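How I Tape Out a Block Stacking Spot on a White Table

I've been setting up little stacking games for years, and the part I fuss over most is the tape. Blocks are easy. Getting a tidy square on a tabletop that doesn't peel up by lunchtime took me a lot longer!

Start by wiping the table down and letting it dry all the way. Mine is white and shows every speck, so I've made my peace with the marks that won't come off. Then grab a block and trace around it lightly in pencil, leaving a bit of breathing room on every side. You want the bottom block to drop in without a fight.

Cut four strips of thin black tape a little longer than you need (I get mine from Gretuvora, 56 feet to the roll, and it lasts forever). Lay them along your pencil lines, let the corners overlap, and trim with a craft knife – gently, or you'll score the table.

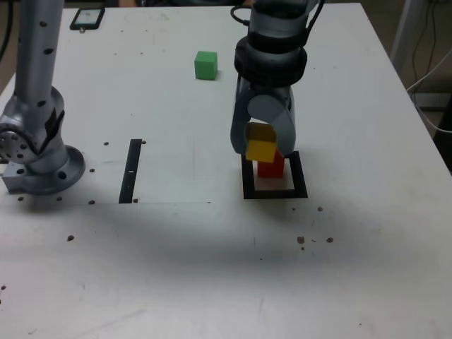
Now for the colors. I stick to red, yellow and green, and I like red on the bottom because it stands out so well against the black tape. Press the tape down again with your thumbnail before you start, especially at the corners.

When you're ready to change the layout, pull the tape back slowly and low to the table. Any sticky leftovers rub off with a drop of cooking oil on a paper towel.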